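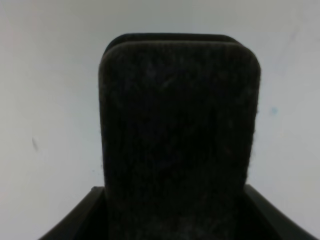
Dark fabric and a clean house don't go together, and I don't care what the Bamance catalog says about "lint-resistant" charcoal pads. They want you to put one under every fruit basket. Look at the pale lint on the face of that pad, and the loose fibers poking out along the edge. I wouldn't set a peach on it.
Posted by shelf2071, 14/08/2023

kultska_kate39 replied:
Fuzz on the outside tells you very little. I've had the Bamance ones under my bowls since October and they wipe off fine with a damp cloth. What are you using instead?

shelf2071 replied:
Nothing. Basket straight on a white table. I'm not sold on baskets either – the orange-tan one has a single dark green fruit in it and the dark brown one is empty, while the kiwi and the mango are out on the table next to a marker and an eraser. So much for storage.

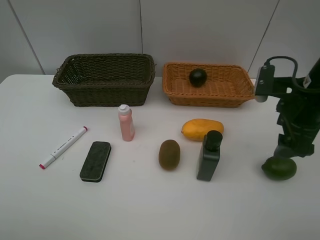

obeidat_rd replied:
Wicker is fine if you pick one with a flared side so air gets in. The trouble is people buy two and fill neither. I also doubt the pad does anything for the fruit. It saves the table from scratches, end of story.

kultska_kate39 replied:
Disagree. Mine stopped the pears from bruising.

shelf2071 replied:
Did it, or did you eat them faster? Try one basket with and one without, same pears, for 2 weeks. Until then I'm keeping my money.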